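Stimis Storage - Frequently Asked Questions

Last updated Friday, August 23, 2019

Renting a unit

What do I need to rent a unit?
A government-issued photo ID, a current mailing address, and a credit or debit card. We do not take cash at either site. If you are renting for a business, bring something that shows the business name and address, such as a utility bill or a tax registration.

How long do I have to stay?
The shortest rental is one month. After that the rental renews on the same day each month until you tell us you are leaving. There is no annual contract.

Is there a deposit?
Yes, $40 per unit. We return it to the card you paid with after you move out, as long as the unit is empty, swept, and unlocked.

Can I reserve a unit before I need it?
You can reserve up to two weeks ahead without paying anything. We hold the size, not a particular unit number. If you want a specific unit, you have to start paying for it from the day you choose it.

Which size should I get?
Most people moving out of a one-bedroom apartment fit into a 5 x 10. A two-bedroom usually needs a 10 x 10, and a full house needs a 10 x 20 or larger. If you are between sizes, come in and stand in both. The office can open sample units during business hours.

Locks, gates and hours

When can I get to my things?
The gate at the Momen Road site opens at 6 a.m. and closes at 10 p.m. every day. The Bravo Street site opens at 7 a.m. and closes at 9 p.m. Holiday hours for November are posted on the office door at both sites.

What happens if I am inside when the gate closes?
The exit gate still opens from the inside. Drive up to the sensor slowly and wait for it. Please do not push the gate by hand.

Do you supply the lock?
No. Bring your own or buy a disc lock at the office. We do not keep a key to your unit, so if you lose yours, the lock has to be cut off. We charge for the cutting and you will need a new lock.

Can someone else use my unit?
Yes, if you add them to your account. They get their own gate code. Giving out your own code is against the rental agreement - the gate log will show you as the person who came in.

What you can store

What is not allowed?
Food of any kind, live plants, animals, fuel, propane tanks, paint thinner, fireworks, ammunition, and tires without a vehicle. You also cannot live or sleep in a unit, or run a workshop in one.

Are cardboard boxes all right?
For a few months, yes. For longer stays we suggest plastic or metal containers with lids. Cardboard softens over a summer, and the bottom box in a stack gives way first.

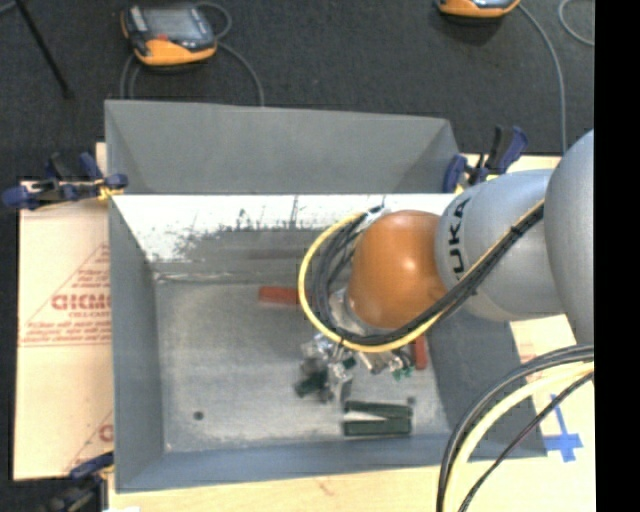 Used metal containers are fine as long as they are clean and dry before they go in. Check the inside corners for rust, and line the bottom with an old blanket or a piece of cardboard if you are packing anything that marks easily. Put the heavy items low and leave the tops of the stacks level.

Should I put anything on the floor first?
The floors are bare concrete. Pallets or boards under your boxes let air move underneath. We sometimes have free pallets behind the Bravo Street office. Ask before you load them.

Can I store a mattress?
Yes, in a bag made for mattresses, standing on its side or lying flat. Do not stack boxes on it.

Are the units heated or cooled?
Only Building 2 at Momen Road is climate controlled. All other units follow the outdoor temperature. Wood furniture, records, photographs and instruments do better in Building 2.

Payment and insurance

When is rent due?
On the same day of the month you moved in. There is a five-day grace period. After that a late fee is added and your gate code stops working until the balance is paid.

Do I need insurance?
Yes. Many homeowner and renter policies already cover stored goods, but often only up to a limit. Bring us proof of coverage or buy the Umik plan at the office. The basic Umik plan has a $100 deductible and does not cover cash, jewelry, or vehicles.

How do I move out?
Give us ten days' notice by email or on the form at the front desk. Take everything with you, including trash - the dumpsters are for office use only. Remove your lock when you are done. A unit with a lock on it is still rented, and rent continues until the lock is off.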